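From: Trinh Doãn
To: workshop-list
Subject: Re: Bins, benches and the back wall – what stays, what goes

Khôi Lâm wrote:

> Hi everyone,
>
> I have the truck from Erkus booked for the last week of the month and need
> to know what is going on it. My understanding is that the two shelving
> units by the window are going, the old packing bench is going, and all the
> cardboard trays are going. What I don't have is an answer on the metal
> bins. Lev says keep them, Hiếu says they take up more floor than they are
> worth, and I have heard from at least one other person that they are bent
> and should be scrapped.
>
> Could somebody who uses them please write down what is wrong with them and
> what we want done? I don't mind which way it goes but I can't book the
> space on the truck until I know.
>
> Also, does anyone want the packing bench? Top is solid, one leg is not.
>
> Khôi

Khôi, all,

I said I would answer this, so I went through it with Tươi yesterday after lunch. Her notes and mine are combined below. It got long. If you only care about the truck, read points 1 and 2 and skip the rest.

First, some background for people who joined the list after the move. The metal bins came from the Bilemeck building when we gave up the unit there. They were used for castings and offcuts, and then for anything too heavy or too sharp to go in the plastic totes. The plastic totes are fine for bagged goods and light parts. They are not fine for brackets. We found that out last winter, when 18 totes had to be thrown out with split corners. The totes cost less, but you go on paying for them.

I don't think the bins take up more floor than the totes did. What takes up floor is that we have never agreed where they go, so they end up wherever the last person stopped pushing. That is a separate problem, and point 3 is my attempt at it.

On to the list.

1. Shelving by the window

Both units can go. Tươi has already emptied the top three shelves of the left one. The bottom shelf still has the Grasso samples on it, and those need to move to the cabinet before anyone tips the unit over. Hiếu, I think these are yours. If they are not yours, please say so on the list so that we can find out whose they are. The brackets that hold the units to the wall should come off and stay here. We will want them again.

2. Packing bench

I would let it go. Lev looked at the bad leg and says it can be fixed, but it needs a new cross rail and he does not have time before the truck comes. If somebody wants it at home, reply by the end of the week and come and get it yourself. Otherwise it goes to Erkus with the shelves.

The vise on the end is not part of the bench and does not go with it. Lev will take it off. The drawer underneath has tape, two box cutters and a lot of labels for a product we stopped shipping. Keep the tape and the cutters.

3. Where things stand on the floor

Tươi and I would like bins to be set on boards from now on, and never straight on the carpet. The carpet in that half of the room is the dark gray kind and it hides dirt well, but it does not like being dragged on. There is a run near the door where the pile is gone already. Boards also mean you can get your fingers under the bin when you need to shift it.

We have enough pale boards left over from the partition. They are stacked behind the door. Please don't cut them. If you need a short piece for something else, there is a box of ends under the stairs.

I would also like a clear walkway from the door to the sink, wide enough for the hand truck. Khôi, if you have any of the yellow tape left over from the loading area, could you bring it? Otherwise I will order some from Nevov with the next lot.

4. Condition of the large gray bin

I started with this one since it is the one people complain about. I think it should stay. The back wall is flat and the bin sits properly on the boards. The sloping panel in front of the wall is scraped and worn dark along its lower middle. The strip at the bottom of the panel, where it meets the floor of the bin, is creased. As far as I can tell, this is what people mean when they say the bins are bent.

A creased strip matters if you are storing washers or small screws, because they work their way in behind it and you need a magnet to get them back. It does not matter for anything bigger. My suggestion is that small hardware never goes loose in this bin. It goes in a lidded box, or it goes somewhere else.

As for the worn patch, I would leave it alone. Hiếu asked about painting it. Paint will be scraped off again the first time somebody slides a bracket down the panel, and then we will have paint flakes in the parts.
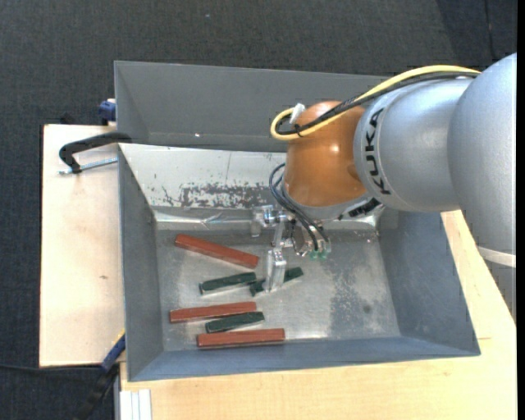 5. Cleaning out

Every bin that stays needs to be emptied all the way and wiped before it goes back into use. I mean all the way, including the corners. A brush first, then a rag that is barely damp, then a dry rag. No hose. We had one rinsed out in December and put back with water sitting along the seam, and the parts at the bottom had to be cleaned one at a time.

Whatever comes out of the corners goes in the metal scrap tub and not in the trash. If it is mostly dust and grit, the trash is fine.

Gloves, please. The thick ones are on the hook by the sink. The thin ones in the drawer are for glue and will not help you with a burr.

6. What goes in which bin

This is the part where I expect arguments, so consider it a first version.

Brackets and plates: large gray bin, laid flat, biggest at the bottom.
Rods and tube under arm's length: the tall narrow bin.
Rods and tube over arm's length: the wall rack, not a bin at all.
Offcuts worth keeping: the low bin next to the saw. If it is full, something has to come out before anything goes in.
Small hardware: lidded boxes, label facing out.
Anything with oil on it: the tray by the sink until it has been wiped.

Nothing should stick up past the rim. I caught my sleeve twice last month on the same piece of angle, and it was still there when I wrote this.

7. Labels

Tươi has offered to make new ones. She wants plain words and no codes, and I agree with her. The codes made sense when there was a sheet on the wall that explained them. The sheet stayed behind at the old place. If you have strong feelings about what your things are called, write to her directly and not to the whole list.

The labels will hang from the rim on wire. Stick-on ones peel off the metal after a few weeks and then turn up on the bottom of somebody's shoe.

So, for the truck: both shelving units, the packing bench unless somebody claims it, and all the cardboard trays. No metal bins. Khôi, you can book the space on that basis. If anyone disagrees about the bins, please write back before he does, and say which bin you mean and what you would use in its place. "They are in the way" is fair, but I would like to see whether point 3 fixes it first.

I can be there from 8 in the morning on the day the truck comes and I have the key to the side gate. Lev has said he can help with lifting until noon. We could use another person for the shelves, as they are awkward on the turn by the stairs.

One more thing – the broom with the red handle is missing again. If it went home in somebody's car, please bring it back.

Trinh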